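Home | Posts | Archive | About

Backup retention on the home server, revised

The old scheme kept nightly snapshots of everything until the disk filled, then failed silently. I found this out in October, when the Plorholm share refused a write at 86 per cent and the log showed 1580 snapshots going back to the first install.

The new rule is plain. Documents are kept daily for a month and monthly after that. Media gets two copies and no history. Prune runs before backup – the old script had them the other way round.

An open desktop computer:
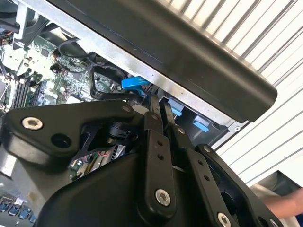
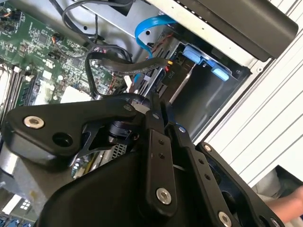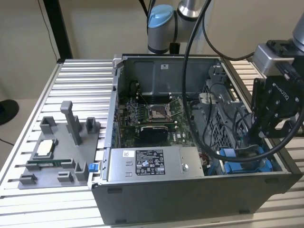 Restore tests

A backup is tested by restoring to a blank directory and comparing checksums. Yuzhen Jiang suggested picking the files at random, so the script now does. The first run took over two hours, mostly spent on small files in the mail archive. I have not yet tested the off-site copy.

2 comments | Share

Back to top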